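Questions I get asked about the Grevport flat swap

I've swapped my flat in Grevport with other people's homes for a few summers now, and the same questions land in my inbox every time I mention it on here. So I've put them all on one page. I'll add to it when new ones come in.

What is a flat swap, then?
You stay in my place, I stay in yours, and no rent changes hands. We both pay our own travel and that's it. I list mine on Mallov, mainly because it was the first site I found and I never got round to leaving.

Does it cost anything?
Mallov charges me 70 a year to keep the listing up. I also put 800 aside in case something gets broken while I'm away, and so far I've dipped into it once, for a shower door (my own fault, it was already wobbly).

How much do you save?
Last September I priced up a rental for the same dates and the same part of town, and the cheapest one I'd have been happy in was 1,124. The swap came to 867 less than that once I'd counted the cleaner and a new set of towels. I was thrilled!

Aren't you nervous about strangers in your home?
The first time, very. I hid my post, my good knives and a jumper I don't even like that much. Now I lock one cupboard and leave the rest. We always have a video call first, and if someone won't do a call I say no thanks.

What do you tidy away?
Clothes, paperwork, anything in the bathroom cabinet. I clear half the wardrobe and two kitchen shelves. I don't strip the living room bare, I think people like a few bits and bobs about the place – it feels less like a waiting room.

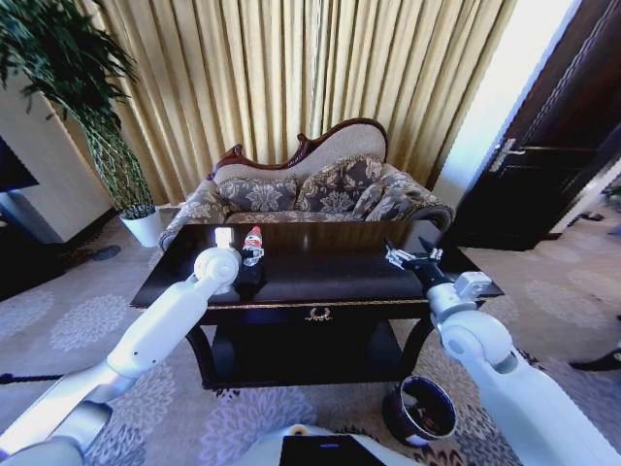

The black coffee table, with a few bits still out.

Do you mind people putting mugs on that table?
Coasters, please! It's glossy and it shows every ring. They're in the drawer under the telly.

Can I bring a dog?
Sorry, no. My neighbour downstairs is allergic and we share the hallway.

How do we do keys?
There's a key safe by the bins, and I send the code the night before. If you get stuck, Café Hodžić on the corner holds a spare set and opens at seven. Buy a pastry while you're there, the walnut ones go early.

Have you tried Futero?
I had a listing there for one winter. Nice people, but nearly all the offers were for ski places and I can't ski. I might have another look if they get more seaside homes.

Is your flat free this summer?
It's taken until Thu 23 July and open after that. Send me your dates and a link to your place – I do read everything, though I'm slow at weekends.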